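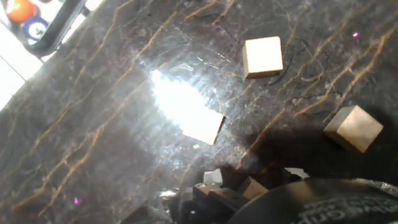

Godik: a grasping method I wanted to dislike

Last updated: May 12, 2024
3 min read

I've been living with Godik for a while now, so it's time for a proper review! For anyone who missed my last post, it's a method for teaching a gripper to pick up small things using just the wrist camera. Viola D'Amico and Hiba Qaisi put it out in February, code included, and my inbox hasn't been quiet since.

The big claim is that it copes with shiny surfaces. Glare wrecks most pickers I've tried (Ament used to chase bright spots like a cat), so I went straight for plain wooden cubes on dark, veined, glossy stuff with a strong light overhead. Pale wood next to a white patch of glare is a mean test. I like mean tests.

Setup took me an afternoon, mostly because the install notes skip a step with the camera calibration. You have to run it twice, and the second run needs the gripper open. Mirko Farina spotted that one for me, thanks Mirko!

After that I ran 100 picks with Godik and the same number with Ament, mixing up where the cubes sat each time. Godik missed 5. Ament missed a lot more than that, and I stopped being polite about it pretty early on.

What I like is how it handles doubt. If a cube is half lost in the bright patch, the arm shifts a little, takes another look, and then commits. It's slower, sure, but I'd take slow over a gripper closing on thin air. 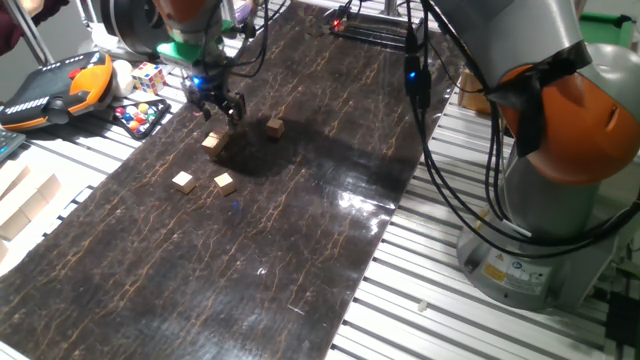 What bugged me

The second look can turn into a third and a fourth, and there's no setting to cap it (please add one!). Cubes sitting close together also slow it down. And the paper only reports results on blocks, so if you work with bags or cables you're on your own for now.

Would I keep it? Yes, it's staying on my bench. I give it 9 out of 10 for shiny tables, and I'll try round things next.

Related
- Ament, one year on
- Wilia calibration tips from Vittoria Valentini
- Is Zakharchenko worth the wait?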